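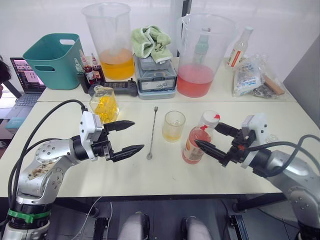 ## About the Lundo Workshop

The Lundo Workshop is the teaching and demonstration site of Flitetti, a school of applied automation in Zurnuvport. Courses are offered to adults who work with machines or who wish to begin doing so. The school occupies the former Hauser building at 79 Harbor Road and is open to the public on set days throughout the year.

### Open days

The first open day was held in January with 11 visitors. Open days now form a regular part of the calendar, and each visiting group is limited to 10 people so that every guest has a clear view of the table.

The current demonstration concerns the preparation of mixed drinks. Two robot arms with two-fingered grippers work over a white table set with ordinary bar items: a long metal bar spoon, a short glass, bottles of red syrup and tall plastic pitchers. Tasks of this kind are useful for teaching. A clear glass is hard for a camera to detect, a squeeze bottle changes shape when it is held, and a thin spoon must be gripped at the right point along its length.

Staff explain each step as it is attempted. An attempt that fails is discussed with the group and then repeated – visitors often report that this was the part from which they learned the most. Drinks prepared during a demonstration are not served.

### Arranging a visit

Schools, employers and private guests may apply to attend. Visits last 79 minutes and include time for questions. Guests are asked to remain behind the floor line while the arms are powered, and to leave bags and coats at the front desk. Children under 11 must be accompanied by an adult.

Requests may be made by telephone at extension 2611 or in person at the front desk. Groups needing step-free access should say so when they apply.

Page last reviewed 03/04/2023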